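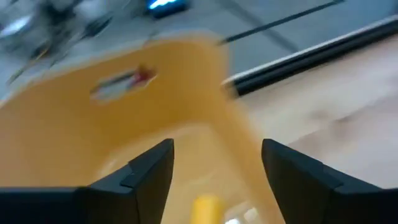 *Orange-yellow plastic bin, close view*

**To:** petitions-practice list
**Subject:** Re: Paper and online signatures on the same petition

Dear colleagues,

I am replying to Mr. Aravena's message, which I quote in the parts that matter. The full text is in the list archive for July.

> From: Vicente Aravena
>
> Our office in Jomley is revising its rules for resident petitions, and we would be grateful to hear how other municipalities treat a petition that is circulated both on paper and online. At present our charter speaks only of "a petition bearing the signatures of qualified residents." It was written long before anyone thought of a web form, and our attorney is of the view that it permits electronic signing but does not require us to offer it.
>
> We have three questions. First, do you accept the two forms together toward a single threshold, or must organizers choose one? Second, how do you deal with a person who signs both? Third, do you publish the names of signers, and if so, does the practice differ between paper and online?
>
> I should add that several members of our council are uneasy about the online form. Their concern is that a signature given in a few seconds on a telephone does not carry the same weight as one given to a neighbor at the door. I do not share the concern entirely, but I will have to answer it.

Westance has accepted combined petitions for the last three council terms. I will take the questions in order.

**Combined thresholds**

We accept both forms toward one total. The ordinance sets two levels. A petition with 100 valid signatures is entitled to a written reply from the department concerned. A petition that reaches the higher level, fixed as a share of registered voters at the last municipal election, must be placed on the council agenda and debated in open session. Organizers have 60 days from registration to collect signatures, and the period is the same for paper and online signing.

Each petition is given one registration number, and that number must be printed at the head of every paper sheet together with the full text of the request. Sheets without the text are not counted. We were strict on this from the start, and I would advise Jomley to be the same. Most of the disputes we had under the earlier rules concerned sheets on which the wording had been shortened or improved by whoever was carrying the clipboard.

**Duplicate signatures**

A resident who signs both forms is counted once. The earlier signature stands and the later one is struck. There is no penalty, and we do not write to the resident. In nearly every case the person has forgotten, or wished to be sure.

The largest combined petition we have received concerned the closing hours of the Badawi branch library. It was certified with 1,839 valid signatures after 137 were struck. Those struck included duplicates, residents of neighboring towns, and a number of entries that could not be read. I mention the case because the organizers challenged the result and asked to see our reasons for each entry. We were able to supply them only because the deputy clerk had recorded a reason code against every line as she worked. That is now required by the ordinance. If your draft does not contain such a provision, please consider adding one.

Our online signing runs on the Uker system, under a contract managed by the county. It checks name, street address, and date of birth against the voter roll at the moment of signing. Residents who are entitled to petition but are not registered to vote are sent to a second form, which our staff review by hand. Under our ordinance any resident aged sixteen or over may sign, so this second group is not a small matter for us. You may wish to look closely at what your charter means by "qualified."

**Publication of names**

We do not publish signers' names online. The names of the lead petitioner and two sponsors appear on the public notice, with their consent given at registration. The remaining names may be inspected at the clerk's counter during office hours, on written request, and may not be photographed or copied. The rule is the same for both forms.

This was the most contested part of the ordinance when it was adopted. The view that prevailed was that a petition is a public act, and that those asked to respond to it should be able to learn who has made it, but that a searchable list would discourage people from signing on any subject touching their employer or landlord. We have had few complaints in either direction. I should note that the position under your state's public records law may differ from ours, and your attorney should confirm it before you adopt similar language.

**The weight of an online signature**

Our council heard the same objection. The reply given by the clerk at the time was that the ordinance asks whether a resident supports a request, and makes no inquiry into how long the resident thought about it. Members who remained doubtful were offered a review after the first full term. The review found that petitions on street and traffic matters were still gathered largely on paper, block by block, while those on fees and school schedules came in mainly online. No change to the rules was recommended.

One practical point on access. We keep paper sheets available at the clerk's counter and at both branch libraries for every open petition, including those whose organizers have chosen to work only online. Older residents use them, and so do people who prefer not to enter a date of birth on a website.

I can send Mr. Aravena our ordinance, the registration form, and the table of reason codes. Others on the list who would like copies should write to me directly, so as not to fill the list with requests. We would also be glad to receive the Jomley draft for comment when it is ready to circulate.

Respectfully,

Deputy Clerk for Elections and Petitions
Office of the Municipal Clerk, Westance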